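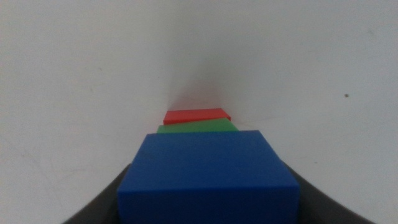
Skekasent
Best big blocks for a toddler who sorts everything by color? Mine lines them up blue, green, red, all day long, and I love it!! Looking at the 200 piece tub.

Gumede
Oh, fun age! Skip the 200 though. We started with 8 big ones and they got played with way more.

Nalside
Disagree, get the tub! With 8 you run out before the road even reaches the couch. Ours goes down the hall now and around the corner (watch your feet).

Gumede
Sure, and who picks it up?

Nalside
Me, mostly. Still worth it!

Skekasent
Ha, okay. Do the painted ones scratch?

Hosix
Ours did, blue worst of all. Kids don't care. Mine is 3 and still builds every morning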